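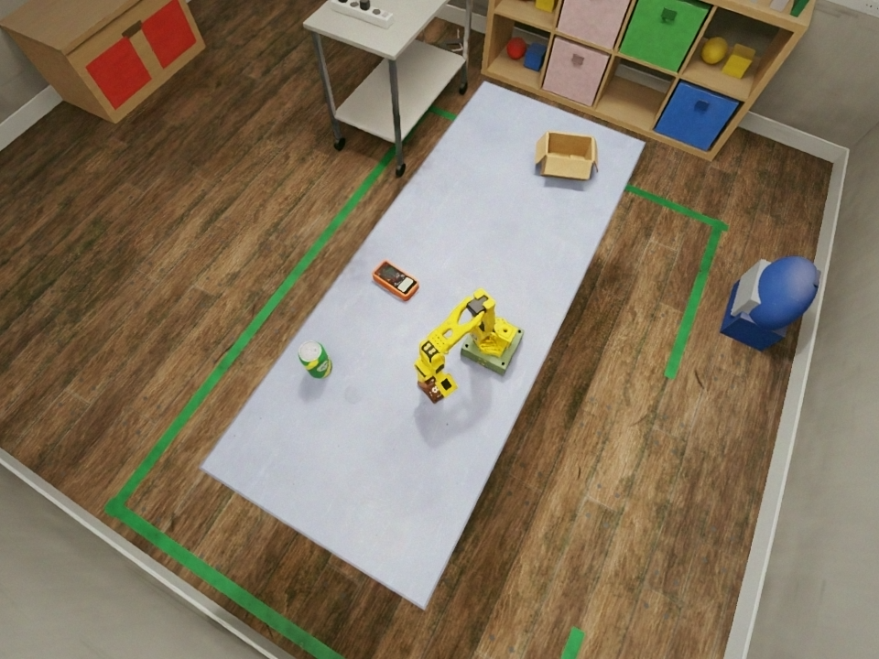
Start with the quote, which everybody in the room has seen some version of. Skarkell wants us to sign in December for 11 small arms, and the price looks fine until you read the second page. Grippers are extra, mounts are extra, the first year of support is extra. Then look at what the arm is doing in the simulation on screen: it has a small brown block in its fingers, just off the mat, with a can, a multimeter and an open cardboard box standing well clear of each other. I would like to know what that tells me about our packing line. My answer is very little. Pause here, let Silviu object.

Second point, the budget. Plastent bought on the strength of a simulated demo and set aside 20 percent over the list price. They spent 50. Raquel Tavares ran that project and she's happy for me to use the number. Most of it went to fixtures, guarding and a technician's time. None of that shows up in a rendering.

Ask for a show of hands: who has a line in next year's plan for downtime during installation? (At Munteanu it was two hands out of 40 people.)

Third point, what simulation is good for. I don't want to sound like I'm against it. Fadwa El Idrissi uses it to check reach before she orders a base plate, and she has sent back two layouts that way. Reach, clearance, rough placement, fine. Cycle time on our own parts, I don't believe until I've stood next to it with a watch. Same for anything oily or slightly bent.

What I'd ask the vendor for, read slowly:

One arm on loan, our parts, our shift.
A price for everything bolted to it.
The name of a customer who stopped using theirs.

Zelteteck gave us the first two and went quiet on the third. Skarkell has not replied yet.

If time is short, skip the lease versus buy table. Vasilică has it as a handout. Questions, then hand over to Teodor for the floor plan.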